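Share 15 | Comments 2

Print this page | E-mail this story

The Slow Road to Saltolow

I got to the Dallora Lodge on the last bus up the valley, starving, and the first thing Gorazd Kos did was hand me a bowl of bean soup and apologize for the bread. The bread was great. I told him so, and he shrugged and said the good oven was at the other end of the building and I should come back in February if I wanted proper bread.

I'd come up to talk to him about the new guest arrangement with Skidanent, the little tour company that's been sending walkers over the ridge from Saltolow. You can now book both ends of the walk in one go: two nights down by the lake, a guided day across, and then as long as you like at Dallora with your bags already waiting in your room. (Mine were with me, on the bus, because I'd skipped the walk. I did it the next day, promise!)

"We used to get people who stayed one night and looked at their phones," Gorazd told me. "They had a train to catch, always a train. Now they come in with muddy boots and they want to sit down, and that is a guest I know what to do with."

The lodge has 14 rooms, and he wouldn't hear of adding more. I asked twice. The second time he got up and showed me the dining room, which has one long table and a couple of small ones by the window, and said, "Where would I put them?"

Dinesh Pinto runs the Skidanent side, and he joined us after supper with a map that had been folded so often it was coming apart. He's the one who talked Gorazd into this, over what sounds like a very long winter of phone calls.

"He said no, and then he said no again, and then he asked me what the walkers eat for lunch," Dinesh said, laughing. "So I knew we were fine."

Lunch, by the way, is packed at the Atanasov bakery in Saltolow and it's huge. Cheese pie, a boiled egg, plums, some kind of walnut thing I'm still thinking about. You climb 412 meters before you're allowed to open it, or at least that was our guide's rule, and I was too out of breath to argue.

I wondered if the whole thing might get a bit too organized. Dinesh thought about that one for a while. "The bags are organized," he said. "The rest is weather." He doesn't want big groups, and he'd like to keep the price where it is through next season, though he wouldn't swear to it. 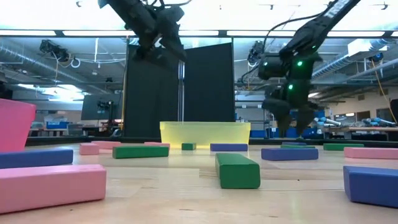 Todor Perić thinks the walk ought to run the other way, starting at Dallora, so that people finish with a swim in the lake instead of a hot shower. He put this to both of them at breakfast and it got pretty lively. Gorazd's answer was that nobody wants to leave his place at seven in the morning, and Dinesh pointed out that the downhill side is murder on the knees. Todor had a second coffee and said they'd come around.

I'm a little bit with Todor, I have to say. That lake was gorgeous when I finally got to it.

Walks go out most mornings while the ridge path is clear, and Skidanent takes bookings by phone or e-mail. Ask for a room on the stream side.

Comments (2)

Eetu Salminen: Did this in the rain and would do it again. Does the bus still stop at the lower gate?

Reynaldo Ignacio: It does, but wave at the driver or he'll go right past you.

Recent stories
Where to Eat by the Water in Saltolow
Packing Light for a Week of Hut Nights
A Rainy Sunday at the Atanasov Bakery
Night Trains, Ranked by Breakfast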